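Estación bimanual Lillano
Para tareas de mesa con objetos pequeños, correas y piezas flexibles

La Lillano es una estación de dos brazos pensada para laboratorios, talleres de formación y departamentos de ingeniería que quieren probar manipulación a dos manos antes de comprometerse con una célula completa. Plendusstead la vende por módulos: base, pareja de brazos, manos y equipo de control. Cada módulo lleva su propia línea en el presupuesto y se puede pedir por separado, salvo la pareja de brazos, que no se divide.

El precio de catálogo no incluye mesa, fijaciones ni objetos de prueba. Conviene decidir estas tres cosas antes de pedir la oferta, porque de la altura y la profundidad de la mesa depende el soporte de la base. Para trabajos con cinturones, listones, cajas pequeñas y similares sirve una mesa rectangular corriente, siempre que no se mueva al apoyarse.

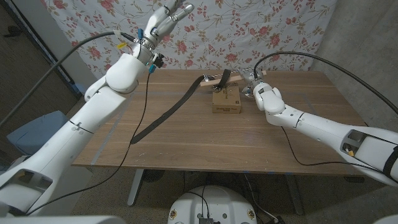

El segundo dato que pedimos es el recorrido de los cables. Los de muñeca deben tener holgura suficiente para que el brazo gire sin tirar de ellos, y esa holgura ocupa sitio por encima y a los lados de la mesa. En la oferta estándar van 20 metros de cable de alimentación y datos. Si el armario de control queda en otra sala, hay que pedir el juego largo, que se fabrica bajo pedido.

Qué entra en la oferta base

- Base, pareja de brazos y soporte de suelo.
- Equipo de control con licencia de uso sin caducidad.
- Montaje y comprobación en las instalaciones del cliente.
- Una jornada de formación, en horario de 9:00 a 17:00.
- Manual impreso y plantilla de taladros para el soporte.

Las manos se presupuestan aparte. La opción habitual es la mano Song, de dedos articulados, que se pide por unidad. Quien solo vaya a coger piezas rígidas puede arreglarse con una pinza sencilla en un lado y dejar la mano Song en el otro. Para sujetar una varilla por un extremo mientras el otro brazo trabaja con una correa recomendamos dos manos iguales: se programan igual y comparten recambios.
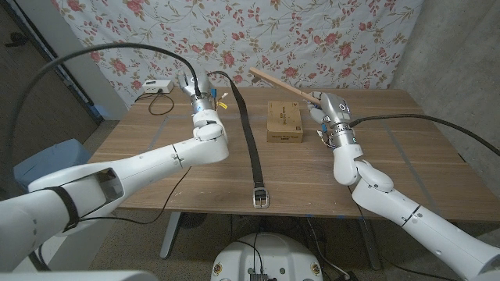
Plazos y forma de pago

El plazo de entrega es de 43 días laborables desde la aceptación del pedido, con las manos incluidas. Agosto no cuenta. Se factura un 25 % con el pedido y el resto tras la comprobación en destino. Para centros públicos que necesiten cerrar el gasto dentro del ejercicio emitimos factura proforma y reservamos el equipo mientras se tramita el expediente.

Quien compre dos estaciones para la misma sala puede compartir el equipo de control, pero no se lo aconsejamos si van a trabajar dos grupos a la vez.

Espacio y peso

El conjunto embalado pesa unos 148 kg y llega en dos bultos. Hace falta acceso con transpaleta hasta la puerta de la sala. El suelo puede ser de moqueta técnica o de hormigón; con tarima flotante pedimos una placa de reparto, que también suministramos. Alrededor de la mesa hay que reservar paso para una persona por los cuatro lados, incluido el de detrás, que es el que más se olvida en los planos.

Gastos que suelen quedarse fuera

Telas, correas y fundas de superficie se gastan y hay que reponerlas. Si el proyecto incluye tejidos, ponga una partida de consumibles desde el primer año, junto con pinzas metálicas o clips para sujetar los bordes. Las yemas de los dedos también son consumible. La revisión anual es opcional durante la garantía y se contrata después por visitas.

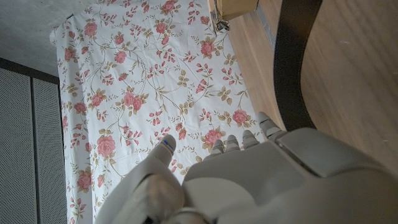
Desde Brelliveo, que presupuestó su estación el curso pasado, nos escriben que la partida de consumibles se les quedó corta y que ahora piden las yemas con el resto del pedido anual, para pagar un solo porte. Añaden que habrían preferido contratar la segunda jornada de formación al principio.

Esa segunda jornada se puede incluir en la oferta inicial o pedir más adelante, con la tarifa vigente en ese momento. Trata sobre todo de materiales flexibles: por dónde cogerlos, cuánto cerrar los dedos y cómo volver a colocarlos entre una prueba y la siguiente.

Para pedir oferta, envíe a Plendusstead un croquis acotado de la sala, las medidas de la mesa y una lista de los objetos con su peso.

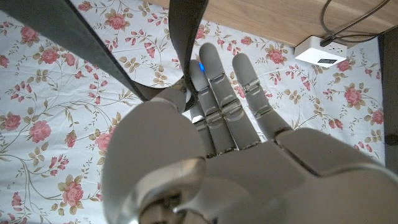

Anónimo: ¿La mano izquierda y la derecha llevan los mismos recambios? En la hoja de pedido aparecen con dos referencias y no sé si tengo que duplicar el stock.

Plendusstead: Las yemas y la tornillería son comunes. La carcasa del dorso cambia de un lado a otro, de ahí las dos referencias.

Anónimo: Estaría bien que publicaran el precio del juego de cables largo. Nosotros lo necesitábamos y tuvimos que rehacer la solicitud de compra entera.

Anónimo: Pregunta de planificación. Si pedimos la base y los brazos este ejercicio y las manos el siguiente, ¿vienen dos veces a montar?

Plendusstead: Sí, y la segunda visita se factura aparte. Si nos lo indica al pedir la oferta, aparecerá como línea independiente.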